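The robot that takes out the cans

Open days at robotics labs follow a script, and I have sat through enough of them to know when the coffee will run out. So when Sosville invited visitors to watch an arm tidy a desk, I went with low hopes and a notebook.

The task on the program was to clear a drink can from a desk and drop it in the trash. My nephew can do this, though he has to be asked. Pilar Navarrete, who runs the manipulation group, took the comparison well. "Your nephew has had years of practice," she said. "We started in March."

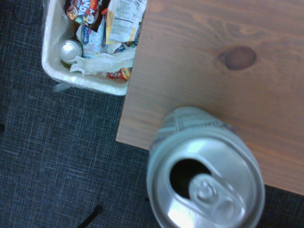

The target, as seen from the gripper. The trash bin is down to the left.

An opened can is a mean little object for a machine. The lid throws back the overhead light, the walls dent if you squeeze too hard, and this one stood right at the front edge of the desk. Navarrete's team has recorded 3,958 attempts at this and similar chores, most of them steered by a person, and the software learns from those. I asked how many had been thrown away as useless. The answer was 733, given without a pause, and I liked her better for it.

What I liked less was the setting. One desk, one bin, one kind of carpet. Sosville's leaflet talks about "homes and offices everywhere," and I could have crossed this particular office in 5 steps. Ask what happens with a different bin, or a cat, and the conversation moves to next year's plans. 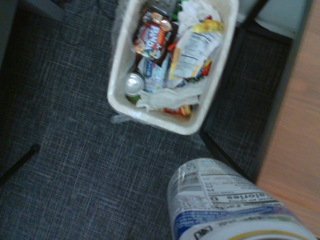

SOSVILLE, December 2025

Bottles are on the list too, and they raise a question the leaflet skips. The bin here was already packed nearly to the brim with wrappers and napkins. A person would see that and change the bag. The software, called Starkavari, has no opinion on the matter. Its job ends when the fingers open.

Hywel Kemeys came over from Brunden, where he buys equipment for office cleaning crews, and he was blunter than I was. "I don't pay anyone to move one can," he said. "I pay them to do the floor." He wanted a price and a time per item. He got a friendly talk about research and a second leaflet. 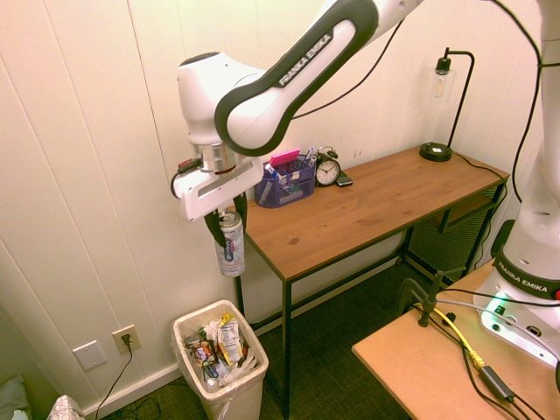 To be fair to Navarrete, she never claimed the arm was ready for Kemeys's crews. That claim belongs to the leaflet, and she winced when I read it aloud. Her own goals are smaller: a grip that holds thin metal without crushing it, and a system that knows when it has missed. The second would be worth a great deal more than another tidy desk, and I would come back to see it. Ask me again when they have moved the bin.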